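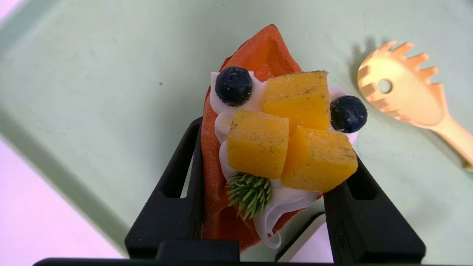
Cleaning and storing play desserts with piped cream

Posted by Lisen, 3/22/18

Our preschool room maintains a pretend bakery with 345 pieces of play food. Several of the desserts, including a folded orange shell with white cream, mango cubes and blueberries, have deep folds that collect dust. A small green sprig on the same piece has needle-like leaves that are difficult to wipe. Please advise on a suitable cleaning method and on storage between sessions. The pieces have been in use since December.

Mowat
Staff should first consult the maker's care sheet, as some play food is not intended to be placed in water. Where no sheet is available, the following is suggested. Remove dust from the cream folds with a soft, dry paintbrush. Wipe the fruit with a cloth dampened in mild soapy water, then wipe again with plain water. Brush the sprig from the base toward the tips – never across. Allow some 6 hours of drying on a rack before the piece is put away. Any dessert with a loose berry or cube should be withdrawn from use until it has been inspected, particularly where children under three are present.

Prumedik
Use a shallow tray, one layer only. We stack ours 2 deep and the cream gets flattened.

Jiritura
The above is in line with our practice. We clean every 7 days and keep the cream desserts apart from the heavier items, such as the play bread and cans. Bleach is not recommended on colored surfaces.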